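Vivberg Bin-Picking Cell: Cable Guide Kit
Product safety notice and ordering information

Status: current
Issued: December 2019
Supplier: Jurkosine

The Cable Guide Kit replaces the original cable ties on all Vivberg bin-picking cells supplied before July. It is offered free of charge to registered owners.

Reason for the notice
Jurkosine received reports of cells stopping during picks close to the bin wall. Inspection at the Brekke workshop found that slack cable at the wrist could catch on the rim of the bin when the arm withdrew. In five cells the outer sleeve had worn through, and in one the gripper lost power and dropped its load. No injuries have been reported.

Action required
Owners should stop the cell, isolate the supply and examine the full length of the gripper cable. A cell with a split or flattened sleeve must not be restarted. Cells with sound cable may remain in use at reduced speed until the kit is fitted. Hands must be kept out of the bin while the arm is powered.
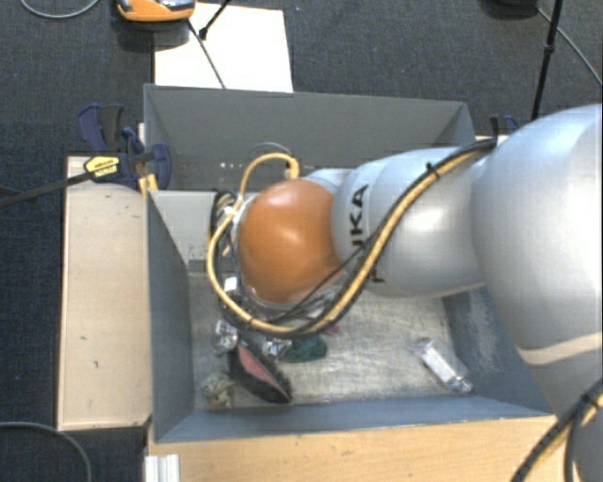 Robot arm and gripper over the bin, with the yellow cable looped at the wrist.

Kit contents
Guide clips: 16
Sleeve, abrasion resistant: 1 length
Wrist bracket: 1
Fitting instructions: 1 set

Fitting takes some 12 minutes per cell and requires no change to the control program. Bins from the Clurgate range need no alteration.

Order code: 1890
Availability: from stock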